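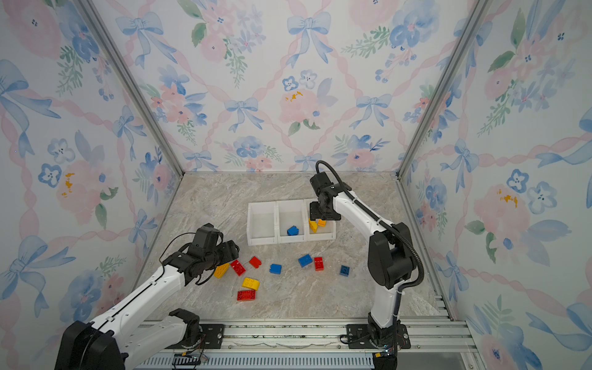

Search this site Enter keywords Go

Weekend helper wanted for a small secondhand toy shop in Stotham

Hi, I'm Tamsin Ridgeway and I run Pulison, the secondhand toy shop on Whitfield Street. I need one more person for weekends, and I'd love it to be somebody who doesn't mind a bit of sorting.

We take in toys by the bag and by the box, mostly from families clearing out a bedroom. Puzzles, dolls, train track, board games with half the dice gone, and building bricks, so many building bricks! You'd be checking things over, cleaning what needs cleaning, pricing it and getting it onto the shelves. Then there's the register, and chatting with customers, who are mostly lovely and mostly under ten.

It's 5 hours a day, both days of the weekend, with a half-hour paid break. I close for 3 weeks a year and you'd get paid for one of those (I wish it could be more). You get a discount on everything in the shop except the dollhouses, which Marta Savchuk restores and sells through us on her own terms.

No experience needed. I'd rather have somebody patient who can tell a parent kindly that we can't take the stuffed animals. You do have to be able to lift a full storage tub, and the stockroom is up a flight of stairs - sorry, no elevator. If you know anything about old train sets, tell me, I'm hopeless with them. Octavio Lagos used to handle all that, and he's moving away in May.

We also do a big brick swap in the spring. Last time we had roughly 300 people through the door and I barely sat down, so please be okay with a noisy room.

To apply, drop a note in at the shop or leave one with Hollis at the counter. Half a page is plenty. Tell me who you are, when you could start, and what toy you played with most as a kid. I'm reading everything that reaches me by 18 November 2025 and I'll call you either way, so put your phone number on it.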